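Print this item
E-mail this item

Equipment watch: the Drunstead clip-on gripper kit

Myrtle Iwasaki

Several readers have written to ask whether the Drunstead kit is worth the money, so I read the brochure twice, sat through the sales call, and then had the kit on loan from Akby, who distribute it in our area. I am still not sure who it is for.

The pitch goes like this. You already own a small arm. Drunstead sells you a pair of fingers with textured pads, a wrist camera to go above them, and a subscription to software called Stunilo that is supposed to learn tidying and sorting jobs from being shown them a few times. The price is $2000 for the hardware. Stunilo is another $70 a month, and the salesman was in no hurry to bring that up. Ask what happens to the fingers if you stop paying. I asked, and was told they would "continue to function as a mechanical accessory." I take that to mean you'll own two nice pieces of grip.

The hardware is decent, I'll say that first. The pads hold well, and the mount went on with the tools in the box. My complaints are nearly all with the claims. The brochure says "any household or office object, any container." That is a very large promise to print next to a very small picture of a coffee mug. 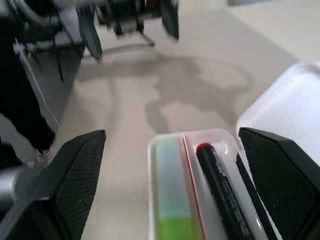
Small parts trays are where I would want a kit like this to earn its keep, and the brochure barely mentions them. A mug stands up by itself and has room on every side. Desk clutter doesn't. Look at the black marker with the red cap, lying at a slant in its half of a clear tray, with the divider on one side and the tray wall on the other. A person gets a fingertip under it and never thinks about it. A two-finger gripper has to find room for both pads inside that compartment, or else pinch the thing by one end and hope. Clear plastic is an old headache for cameras too, and I would like to see Drunstead put some numbers on it. When I asked Akby for success rates with transparent containers, they sent me the brochure again.

Then there is the matter of the wrist camera. From up close you get a fine view of whatever is between the fingers, and the fingers themselves take up a good share of the picture. Drunstead calls this "the gripper's-eye advantage." Maybe so. I'd call it half of what you need, and the second camera is, of course, sold separately.

My other gripe is the word "learns." The sheet says a new job takes 5 demonstrations. It does not say how different those should be from one another, whether the tray may be moved afterward, or who is expected to stand there and do the showing. If you run a small shop, that person is you, and your time does not appear anywhere on the quote.

For comparison, Salehi sells a plain pair of fingers with no camera and no subscription, and publishes a drawing with every measurement on it. You have to write your own routines. It will not claim to sort your desk. I know which of the 2 companies I would sooner call with a problem — but I admit I like drawings.

Akby says a software update is due in August and that it will deal with "most container scenarios." I have asked for a list of the scenarios. If you have bought the kit with your own money, please write in, and tell me what you use it for and whether you kept up the subscription past the trial. Good reports are as welcome as bad ones. The loan kit goes back on 17th April, so send any questions you want me to try before then.

Print this item
E-mail this item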